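Subject: Re: [gripper-list] parallel fingers on small latches, worth the bother?
List: gripper-list, hosted at Virkevwood

On a December evening a list member wrote:

> We have a two-arm table and the stock parallel fingers are fine for
> blocks and cups. Anything with a small knob or a latch and we miss it
> more often than we get it. Before I spend money on the Kotix fingers,
> has anyone run them next to something else on the same arm? Also
> curious if people drive both arms from one controller or split them.
> We split ours and I'm starting to regret it.
>
> Paper or bare table top? Ours is shiny and the overhead camera hates it.

Hi all,

Oh good, somebody else is fighting with latches! We've been on this for most of the fall and I have opinions, so grab a coffee.

First the fingers. We had the Kotix set on the left arm and the Clelar set on the right, and then we swapped them over, because the first time around I was blaming the fingers for what was really a bad wrist calibration (mine, done at 11 at night, don't ask). After the swap we ran the same job on both: go to the wooden box, get hold of the latch, pull, let go, back off. We logged 2231 tries in all. Of the ones that failed, 696 were plain misses where the fingers closed on air or slid off the side. The rest was a mixed bag of timeouts and me hitting the stop button.

The Kotix fingers missed less. I don't want to oversell it, since the tips on our Clelar set have been chewed up by a year of other jobs and the Kotix ones were fresh out of the bag. If you have worn tips, change those before you buy anything. That alone got us a good chunk of the way.

What helped more than either brand was the approach. We used to come straight down on everything, which is great for blocks and lousy for a little latch on a box, because the wrist is so bulky that it hides the thing you're trying to grab. Now we come in lower and from the side, and stop short for a moment so the camera gets one clean look before the fingers close. It costs a bit of time per try and I'd pay it again.
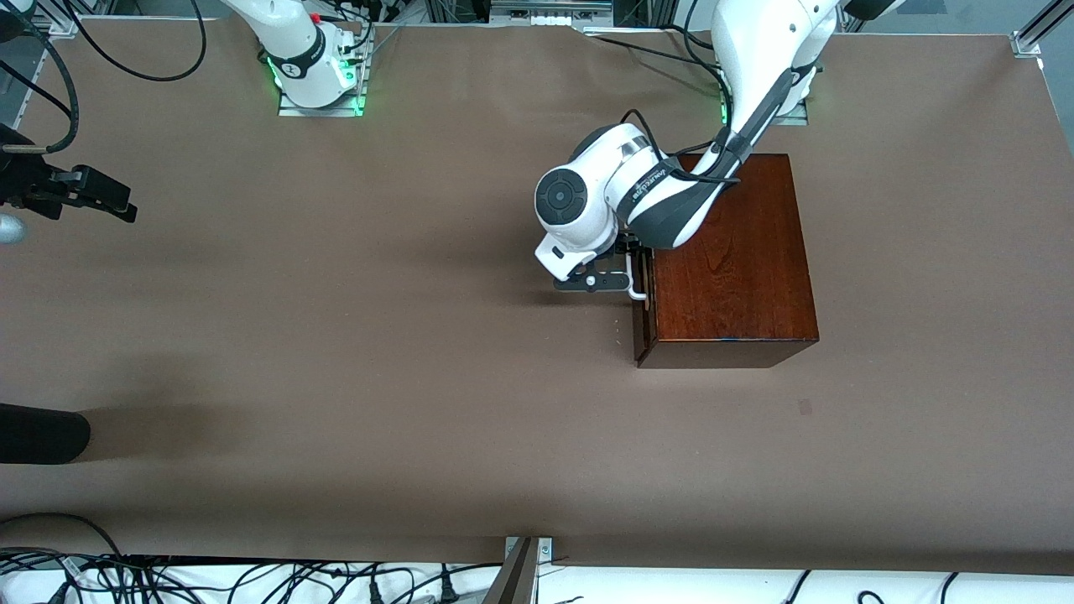
Left arm at the latch on the wooden box, brown paper on the table.

Which brings me to your paper question – paper, yes, every time. Matte brown, the kind that comes on a roll. Our box has a glossy finish, so we already get one set of highlights to deal with, and I didn't want a second set coming off the table. Shadows are still a pain. The arm throws one and so does the box, and our first segmentation model was quite sure the shadow was part of the box. We fixed that mostly by retraining on 2000 frames with the lights moved around. Tape the paper at the corners and swap it when it gets scuffed, or the camera will start finding "objects" in the smudges.

On controllers: we started split like you, one box per arm, and I regretted it too. Each one was perfectly happy by itself, but the clocks drifted and the logs never lined up, so when something went wrong with both arms moving I'd spend an hour sliding two files past each other. We moved to a single Akbulut unit running both. The setup menu is awful, and the manual reads like it was translated twice, but the timestamps match and one stop button stops everything. If you stay split, at least get both clocks off the same source.

One more thing while I'm at it. Check how your cables loop over the upper link before you try the side approach. Ours were tied for the straight-down moves, and with the new wrist angle they tugged just enough to shift the fingers off the latch at the end of the reach. I chased that one for days in software! A longer loop and one fewer zip tie fixed it.

Still open on my end: grip force. We close at the same force for everything right now and I'd like to go softer on the latch, but the Kotix feedback gets jumpy at the low end. Has anybody found a filter setting that doesn't make it feel asleep? I can send my logs off list, just be warned that the file names make sense only to me.

--
gripper-list: replies go to the whole list by default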